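Hodon Guest House, Back Bedroom
Room safety checklist with comments, June walk-through
Form: Grakport short-let form, 2 pages 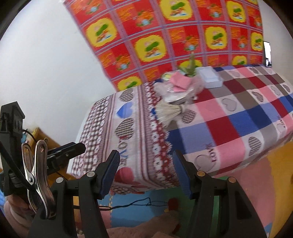 I have never trusted a bedroom section that asks only whether the bed is "in good order." It gets ticked every time. The Grakport form gives bedding one line, and I used up that line and the margin. A blanket hangs down over the front edge, the one with LOVE printed down it and a red heart at the bottom, and the wall hanging behind comes down to meet the top of the bed. That is a lot of fabric in one place for a form that has no box for it.

1. Bed frame and slats
OK. Pushed, leaned on, sat on. The Matsuda frame creaks at the head end but the bolts are tight. I was told it was "fixed" before the last visit. Tightened, maybe.

2. Bedding clear of heaters
OK for now. The heater is on the far side of the room, 84 inches from the mattress by my tape. It is also on wheels, so I don't put much faith in that number.

3. Bedding clear of the floor
Comment. The hanging blanket is a place to catch a foot. Tuck it in or fold it away before guests arrive.

4. Wall hangings
Not passed. It is pinned up. Pins come out, and these would come out onto a bed. The form accepts "securely attached," whatever that means. I want proper fixings, and I want to see a label saying what the cloth is made of. Drandska says their hangings are all treated. Fine — show me the paper.

5. Loose items on bed
Comment. Potted plant, clear plastic bag, lidded white box, a bundle of cream strings. Plant to a shelf or sill. Plastic bag out of the room if children are staying, and the strings with it. "It's only there for a minute" is not an answer I can write in a box.

6. Phones and chargers
Comment. A phone was standing at the edge of the bed against the wall. Nothing should charge on the quilt, ever. House rules do say so, on page 2, where I doubt many guests get to.

7. Lamps and bulbs
OK. Bedside lamp marked for 100 watts at most. The bulb in it is well under.

8. Smoke alarm
Sounded on the test button. This proves the button works. Battery date not written on the case, so write it.

9. Window and way out
OK. Opens fully, key on hook. Door swings clear of the bed.

Result: open until items 3 to 6 are dealt with. The last sheet for this room had every box ticked and no comments at all — I would like to know how long that visit took.

Recheck: before the next booking, morning if possible. Leave the hanging's label out on the dresser.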